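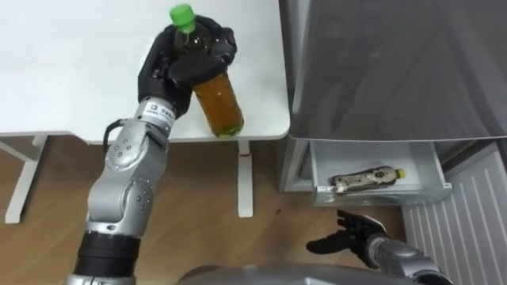 Nenwood Shared Desks — FAQ

Do I need to book?
For a desk, no. Just come in. For the Rerkari room, yes, at least 2 hours ahead. It fills up fast in May.

What time do you open?
7 in the morning. Doors lock in the evening but members can badge in whenever.

My badge doesnt work.
Try it again, slowly. Still nothing — email the front desk with the number on the back. Replacements same day, usually.

Can I bring a guest?
Two per visit. Sign them in please. Guests don't get wifi logins of their own, use the guest code on your welcome sheet.

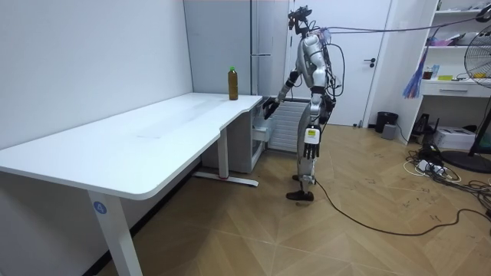 Is there parking?
Street only. The Sisier lot is cheaper after 4 but check the sign, the rates change.

Can I leave stuff overnight?
In a locker, sure. On a desk, no. Anything left out goes to lost and found and we clear that every month.

Food and drinks?
Drinks with a lid are fine anywhere. Hot food in the kitchen only. Label your things in the fridge! 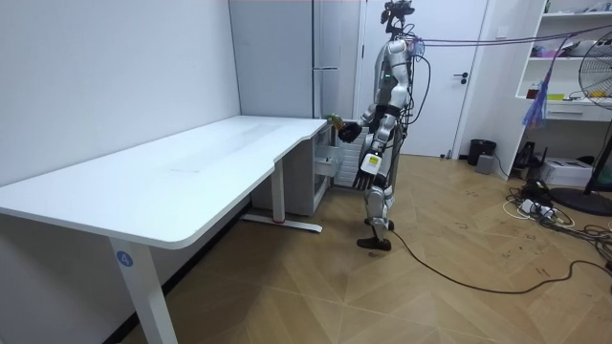

How do I cancel?
Email us before your next billing date. No fee. Annual plans are diffrent — see your agreement.

Can I use my membership at Muriithi?
Yes, day desks only. Lockers and meeting rooms there are billed seperately.

Do you do day passes?
Yep. Pay at the front desk or online. Good until closing, no refunds once the pass is scanned.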